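4 讨论：桌布为什么还在

Sullelstead 日常织物研究小组
2023年12月7日

4.1 一块布的几种身份

整理完全部157块桌布的登记表以后，我们最想先谈的是它们的名字。登记表里原本只设了“桌布”一栏，可是受访家庭几乎都不肯老老实实用这个词。有人叫它“台布”，有人叫“罩子”，有人叫“过年那块”，还有一户把铺在缝纫机上的旧桌布叫作“盖单”，而同一块布在请客时铺到饭桌上，立刻又变回“台布”。这种随场合改名的现象让我们非常兴奋，因为它恰好说明桌布在家庭里是流动的：它的身份取决于此刻盖着什么、要给谁看，与织造方式和尺寸的关系反倒松散得多。

以往关于家用织物的讨论大多从质地入手，把棉、麻、涤纶、塑料覆膜分开来谈。这样分类当然方便入库，我们自己的编目也这样做。但是一旦进入家里，质地的边界就模糊了。Ovetti 街区的几户人家习惯在勾花台布上面再压一层透明软塑料，花样看得见，汤汁却渗不下去。问到“您家用的是哪种桌布”，回答往往是指着两层一起说“就这个”。如果硬要拆成两件登记，等于把使用者眼里完整的一件东西拆散了。我们后来在表格里加了“叠用”一项，效果很好，很多原先对不上的描述一下子都有了着落。

叠用的次序也很有讲究。最底下常常是一层旧毛毡或者旧床单，用来减轻碗碟碰桌面的声响；中间是有花样的那层；最上面才是耐擦的覆盖物。搬家的时候，中间那层总是最先被仔细叠好装箱，底层则多半留在原处或者剪成抹布。换句话说，布在桌上的位置和它在家里的地位并不一致，看得最多的那一层最受爱护，碰得最多的那一层最容易被换掉。

4.2 折痕、熨烫与收纳

折痕是我们原先完全没有料到的题目，结果它成了整个调查里最迷人的部分！在14户接受重访的家庭中，关于折痕的看法差别极大。一些人认为铺开后的十字折痕说明布是干净的、刚从柜子里取出来的，特意不去熨平；另一些人则认为带着折痕上桌是对客人的怠慢，宁可提前一晚把布搭在椅背上，喷水，再用手掌一点点抹平。两种做法都理直气壮，也都说是从长辈那里学来的。

收纳方式也跟着分成了几路。怕折痕的家庭爱用卷的，找一根硬纸筒，布面朝外，卷好以后再套一只旧枕套。不怕折痕的家庭则讲究折法，而且折法常常带有记号的作用：边角朝左的是平日用的，朝右的是过节用的，打开柜门一眼就能分清。Krishnan 布庄早年随货附送的折叠示意单，在几户人家的抽屉里居然都还留着，纸已经发脆，上面用铅笔添了不少自家的改法。这些铅笔字迹细小、随意，有的只是一个箭头，却比印刷的部分更能说明布是怎样被使用的。我们强烈建议今后的编目把这类附件与织物一并拍照存档。

熨烫的频率随季节变化很明显。一月是全年的高峰，年节前后，平时压在箱底的大尺寸台布会集中拿出来透气、补洗、上浆。上浆这道工序本以为已经绝迹，调查中却仍然能遇到，用的是煮面剩下的面汤或稀释的米汤。浆过的布挺括，垂角利落，铺在圆桌上像一圈规整的裙摆，受访者讲到这里，常常站起来用手比画给我们看。

4.3 遮盖与裸露

讨论桌布，绕不开桌面本身。传统的解释是：桌布保护桌面，桌面贵重，所以要铺布。这个解释对老式的漆木方桌大体成立，漆面怕烫、怕划，铺布合情合理。可是它很难说明，为什么许多家庭换了耐烫耐磨的新餐桌以后，布仍然照铺不误。我们的看法是，遮盖的对象在变化，从“怕弄坏”逐渐转向“怕看见”。

浅色台面在这里尤其值得一提。深色木纹能容纳很多使用痕迹，茶渍、水印、铅笔灰混在纹理里，不凑近很难分辨。浅色台面则没有这样的余地，米白的底子上只要有几片淡淡的、像污渍一样的灰褐斑块，整张桌子给人的印象就变了（图2）。在访谈中，使用浅色餐桌的受访者谈到桌布时，几乎不提保护，反复出现的词是“显”“花”“不清爽”。有意思的是，他们选择的桌布也往往是浅色的，等于用一块可以换洗的浅色，去盖住一块不能换洗的浅色。

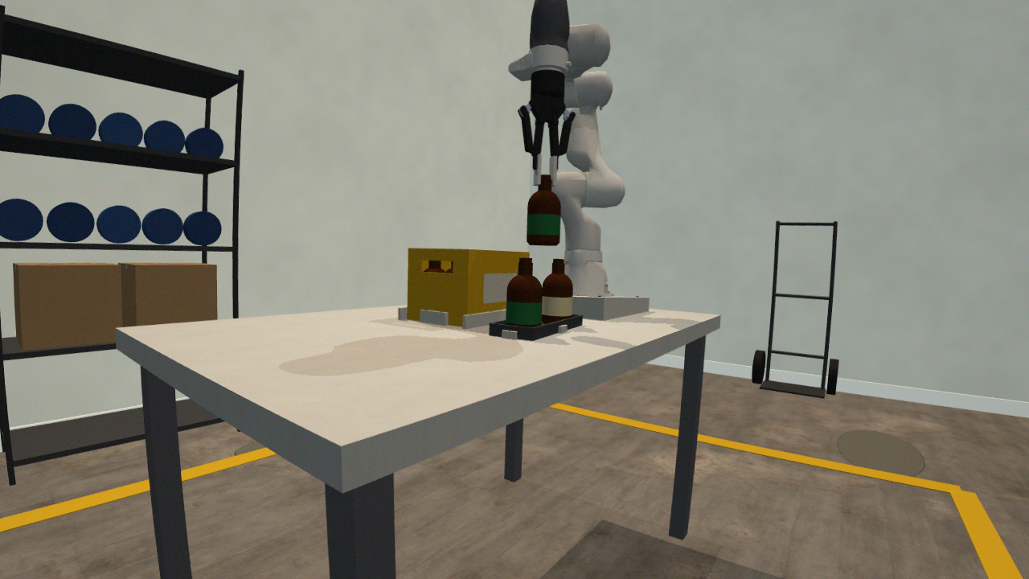 图2 浅色台面的矩形桌

由此引出一个我们非常看重的推论：可换洗性本身就是桌布的核心价值。桌面上的痕迹会积累，布上的痕迹却可以周期性地归零。每一次拆下、浸泡、晾晒、重铺，都让餐桌获得一个新的开始。受访者描述换布当天的心情时，用词之明亮让人印象深刻，“屋子好像大了一点”“饭菜都显得好吃”。这类感受很难量化，却在不同年龄、不同收入的家庭里一再出现，我们认为不应当把它当作访谈的边角料处理。

当然，也有主动不铺布的家庭。在 Arix 新村的访谈里，年轻住户大多只用餐垫，理由是收拾快。但细问下去，餐垫的使用习惯与桌布惊人地相似：有平日的一套和待客的一套，有固定的收纳位置，也有“这张是谁的”这样的归属。布变小了，规矩还在。有一户把祖辈留下的大台布裁成了餐垫，裁的时候特意避开绣花，让每张垫子都留有一个完整的花角，剩下的窄边则缝成了杯套。这样的改制，既延续了材料，也延续了对材料的态度，实在是令人高兴的发现。

4.4 修补的美学

在登记的全部桌布中，将近40块带有可见的修补痕迹，这个数目超出了我们的预期。修补手法五花八门：同色线密缝的，用贴布绣盖住破洞的，干脆在焦痕上绣一朵小花的。最后一种尤其动人。一处烟头烫出的小洞，被绣成花心，周围再添几片叶子；为了不显得突兀，又在对角补绣了一朵同样的花。几十年之后，家里的晚辈一直以为这是原本的图案，直到翻过背面，看见线脚才明白过来。

背面因此成了我们最重视的观察对象。正面讲的是希望别人看到什么，背面讲的是做过什么。线头的走向、打结的位置、换线的颜色，都能帮助我们推断修补的先后。我们把登记流程改为先看背面再看正面，工作量增加了不少，得到的信息却丰富得多。建议同类调查尽早采用这一顺序，并在拍摄背面时使用侧光，浅浮的线脚会清楚很多。

4.5 局限与后续

本次调查的样本集中在城区，乡间宴席所用的租赁台布没有纳入，而这一类布的流转次数最多，洗涤强度最大，很可能呈现出完全不同的磨损规律。另外，塑料覆膜桌布因为老化后容易粘连，保存下来的实物偏少，我们对它的讨论主要依靠口述，尺寸和花样的信息都不够完整。后续工作计划从租赁商的旧账本入手，先弄清台布的更换周期，再选取仍在使用的批次做跟踪登记。叠用时各层之间的摩擦痕迹也将单独成文，初步的观察已经很有看头，底层毛毡上甚至能辨认出上层勾花的纹样。

近期文章
餐垫尺寸与碗碟摆放习惯的变化
米汤上浆：一种家庭工序的口述记录
Krishnan 布庄折叠示意单的版本比较
缝纫机罩、电视罩与“盖单”的用语
怎样给旧台布拍背面照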